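Hornunholm Sewing & Mending Board > Laundry, pressing and fabric care
Thread: Do you really prewash everything?

remo_s
Posted 10/11/2022
Settle something for me please. I've just bought a length of cotton twill from Florora for a work jacket and my sister says I'm mad if I cut it before it's been through the machine. I made two pairs of shorts in June without washing anything first and they still fit (well, they fit as well as they ever did). Is prewashing a real thing or do people just like doing laundry?

Natalina Amato
Real thing. I lost a pair of trousers to this years ago, a good three fingers off the leg after one warm wash. Cotton twill is one of the worst for it. Zigzag the raw ends first or you'll be pulling a bird's nest of threads out of the drum.

cisdale_kate
Disagree, sorry! If it's a jacket you'll wash twice a year at 20 degrees, just cut it a bit generous and get on with your life. Prewashing takes all that lovely crispness out and then you're trying to cut something that behaves like a tea towel. I've never prewashed a coat and never regretted it.

Natalina Amato
A work jacket, Kate. He's going to get it filthy and boil it.

remo_s
She's right, I am.

AnomaW
I'm in the middle on this one. I cut a square from the corner, draw round it on paper, wash it hot with the towels and then lay it back on the drawing. If it's shrunk you'll see it straight away, usually more down the length than across. Then you can decide for yourself and you've not done the whole piece for nothing. Also do check for dye! The Bianchini blues run like anything and I have the pink - now mauve - pillowcases to prove it.

cisdale_kate
OK, a test square I can live with. My real gripe is the creases. Every time I've washed a long length of twill it's come out with a fold line that no iron on earth will shift, and then it ends up right down the middle of a front panel.

Kyu-ri
That'll be the spin speed, Kate. Turn it down to 800 or even lower, and don't put the piece in folded the way it came off the bolt. Open it right out and drop it in any old how. Take it out the minute it stops and hang it over two lines so the weight's spread. I've had far less trouble doing it like that, and mine is a horrible old machine.

ettore.f
White vinegar on a damp cloth for the fold line, press from the wrong side, leave it to go cold before you move it. My mother did this with all her uniforms. Try a scrap first as I've known it lift the colour on dark stuff.

cisdale_kate
Vinegar! My whole flat would smell like a chip shop.

ettore.f
It goes off in an hour. Open a window.

AnomaW
Seconding the vinegar. Steam alone does nothing for me on anything heavier than 240 gsm.

remo_s
Right, I've given in and I'll do Anoma's square tonight, then the rest at 40 if it looks like it needs it. One last thing and then I'll leave you all in peace - can I press it while it's still a bit damp, or does that pull it off grain?

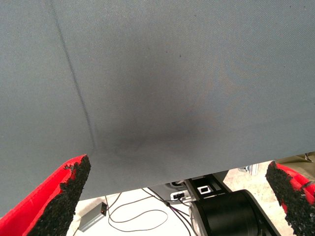

I'm asking as I've only got the small ironing board, so it'll have to be done in sections with the rest hanging over the side, and I don't want to stretch one end and not the other. If the kitchen table with a blanket on it is the better bet then I'll clear it off after tea.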